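Section 2: Working out what to buy

Before you get anywhere near the ordering page, sit down with a cup of tea and a tape measure. I wrote this section after helping Hashini Barua plan her Mirley bedroom set-up, and most of the money we wasted went on things we hadn't measured first.

1. Measure the room. Write down the width of the bed, the height of the mattress top and the clear floor next to it. Leave wardrobe doors open while you do this - you'll want to know they still swing.

2. Check the reach. Take the arm reach from your robot's data sheet and compare it with the far side of your bed. If you come up short, price a platform before you price a longer arm (I can't tell you how much cheaper timber is!).

3. Budget for the platform. I like a two-level one in plain pine, set right up against the bed, with the robot standing on the upper level. Szymon Ostrowski built ours and the timber and screws came to £382.
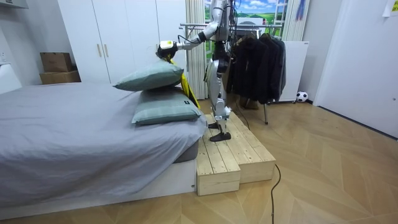 4. Add up the cables. Measure from the robot's standing spot to the socket, going round the furniture, and then add 2 metres. Ours is a Jiltley and the lead in the box was far too short for the room.

Caution: keep cables out of the way of anyone walking past the bed. Put floor clips on your list now, they're easy to forget.

5. Buy spare bedding. Get 6 pillowcases and a couple of fitted sheets in the same fabric, all from one shop. Gripper pads behave differently on different cloth, and you don't want to be retuning every wash day.

6. Set aside money for gripper pads. Prorkex sells them in packs of 32, which sounds like loads but we were reordering by April.

Note: Morais will quote for delivery and fitting together, and I'd ask for the two prices separately. We fitted ours ourselves in an afternoon and put the difference towards pads.

When your list is done, copy the totals on to the order sheet at the back of this guide and carry on to Section 3.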